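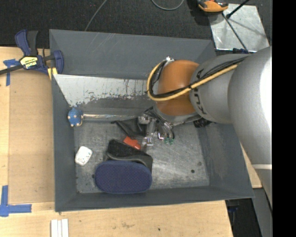

KUKA arm above a gray-lined bin on a light tan tabletop.

Households wanted for a study of leftovers and weeknight cooking

Lam is looking for 30 households in Pramton and the surrounding towns to keep a kitchen diary for 22 days. We want to know what people cook on ordinary nights, how much of it is left over, and what becomes of the leftovers. The diary period starts in January.

You do not need to be a good cook or a careful shopper. If you eat cereal for dinner twice a week, we would like to hear about the cereal. Most of what is written about home cooking comes from people who enjoy it, and we are short on records from those who are tired, busy or feeding someone who only likes noodles.

What you would do

Each evening, one person in the household fills in a page of the diary. The page asks what was made, who ate it, what was left and where it went (refrigerator, freezer, lunch box, pet, compost, trash). It also asks whether anything older got used up or thrown out that day. Most pages take a few minutes. Nights when you eat out or order in still get a page, with a box to check and a line for anything you brought home.

You can use the paper diary or type your entries into the Indow form on a phone or computer. Please choose one and stay with it. The questions are the same in both, but the paper diary has more room for notes and past diary keepers have tended to use it.

Once a week you will also weigh what you throw away from the refrigerator. We supply the kitchen scale and a lidded tub. Coffee grounds, bones, eggshells and peelings do not go in the tub — only food that somebody could have eaten at some point. The instruction sheet has a page on borderline cases such as bread crusts and broccoli stems.

At the end there is one interview at the Flurby building. It starts at 3 p.m. and lasts an hour. We will go through your diary with you and ask about entries we did not understand, along with some broader questions about shopping and how meals get planned in your home. If you cannot come in during the afternoon, tell us when you apply and we will set up a phone call.

Who can take part

Households of any size, including people who live alone. Roommates count as a household if they share at least some meals. The person keeping the diary must be 18 or older and must be home for dinner on most nights of the study. You need a working refrigerator and some way to heat food. A hot plate or a microwave is fine.

We have enough couples without children from the last round and will give priority to larger families, people living alone, households with someone who works nights, and homes where three generations eat together. Couples may still apply and will be placed on a waiting list.

Please do not apply if anyone in the home is on a diet set by a doctor that is likely to change during the study, or if you expect to move before it ends.

Payment

Each household receives $50 after the interview. You keep the scale. If you have to stop early, send us the pages you have finished and we will pay for those days at a daily rate. Bus fare or parking at Flurby is paid back on the day, so bring the receipt.

Your information

Diaries are stored under a number, and your name and address are kept in a separate file. We will not share your entries with grocery stores, food companies or your landlord. The report may quote short lines from diaries, with names and anything else that points to you taken out. There is a box on the consent form if you prefer not to be quoted at all. You may leave the study at any time and do not have to say why.

We do not grade anyone. Please write down the bag of spinach that went bad. A diary with no waste in it for the whole period is hard for us to use, unless it is true.

How to apply

Pick up a form at the front desk in the Flurby building or ask for one by mail. It asks for:

The number of people in the household and their ages
Who usually cooks, and who usually shops
Where you buy most of your food
Any food allergies or foods you avoid
Paper diary or Indow form
Best time of day to reach you by phone

Only one application per household. We will call those we can place and go over the instructions by phone before the materials are sent out. The diary, scale and tub come in one box — it will not fit in most mailboxes, so give us an address where someone can accept it or let us know that you would like to collect it from the front desk.

The diary is printed in English and Spanish. Large print is available on request. If you would like to keep it in another language, write that on the form. We can accept entries in some other languages but need to check first.

Questions about the study can be left at the front desk with a phone number, and we will call back.

Recent notices

Front desk assistant, Flurby building, part-time
Readers wanted for a plain-language recipe booklet
Spanish-English typist needed for diary pages
Pramton bus rider survey: results now posted
Indow form: help with signing in
Winter opening hours at Flurby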